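Fiction | Short Reads
October 17, 2025
By Mireille Hakim

The Long Board

Larysa Zakharchenko wanted the floor finished before her sister came in April, and it was already the end of February. She said this to Lech Pietrzak on the phone, and he said he could start when the wood had been in the house two weeks and no sooner.

"It's been cut for years," she said. "How much longer does it need?"

"Two weeks," Lech said. "In the room. With the heat on."

So the boards came on a truck from Marciniak and were stacked in the front room, and Larysa lived around them. She ate in the kitchen. She watched television from a dining chair pushed up against the radiator. The old carpet was gone and the subfloor was gray and had paint on it from some other owner. At night the stack made small noises, and she lay upstairs and listened.

The house had been her husband's choice. He had liked the big window and had not cared what was on the floor. After he died she found an envelope in his desk with 700 dollars in it and one word written on the front, which was "floor." She had no memory of ever talking to him about it. She thought for a while that it might mean the floor of something else, the shed or the car. In the end she added money of her own and called Lech, who had done her neighbor's hallway.

He came on a cold morning with his knee pads already on. He opened the bundles and began laying boards out loose across the room without nailing any of them.

"What are you doing?" she said.

"Looking."

He moved them around for most of the morning. He put a plain one next to a busy one, stood back, and changed it. He set the short pieces along the wall where the bookcase would go. Larysa made coffee and stood in the doorway with hers.

There was one he kept picking up. It was longer than the others and had a big swirl in the grain toward one end, darker than the rest. He tried it by the window, then near the hall. Then he leaned it on the wall and left it there.

"What's wrong with that one?" she said.

"Nothing. People send them back sometimes. They want it all even." He drank his coffee. "I can put it under the couch."

She went over and put her hand on it. It was rough at the edge and smooth on the face. She followed one of the lines with her thumb until it turned around and came back.

"Stefan would have wanted it under the couch," she said. "He didn't like things that stuck out."

"So, under the couch."

"No," she said. "Put it where I come in."

Lech nodded and wrote something on the back of it in pencil. She asked what it said. He told her it was only an arrow so he would know which way it went, and then he turned it around and showed her, and it was only an arrow.

The work took four days. She got used to the nailer going off and to the dust on the butter dish. On the third day Lech's van would not start and he walked over carrying his saw in a duffel bag. On the last day he put down the finish and told her to stay off it until the next evening. She went to her neighbor Mei-kuen Leung's house and slept in a room full of sewing.

When she came home she took off her shoes on the porch, in the cold, and opened the door. The room smelled sharp. All the furniture was still in the garage. She turned on the overhead light and stood on the mat.
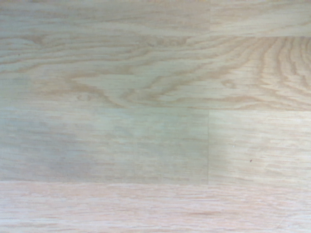

She had expected to feel something about Stefan, and she waited for it. What she noticed was that it was lighter than she had thought it would be, and that her feet were freezing. She walked to the window and back in her socks. Then she walked along the wall, where the bookcase was going, as she would not be able to do that later.

The phone rang in the kitchen. It was her sister, asking if she should bring slippers.

"Bring them," Larysa said. "But come in without them first."

"Why? Is it heated?"

"No. It's just wood."

Her sister said the flight was 200 dollars more than last year and talked for some time about the airline. Larysa pulled the cord as far as it would go, which got her to the kitchen doorway. She sat down there with her back against the frame and her legs stretched out into the front room – her heels on the new floor – and said yes, and no, and that she would be at the airport by noon.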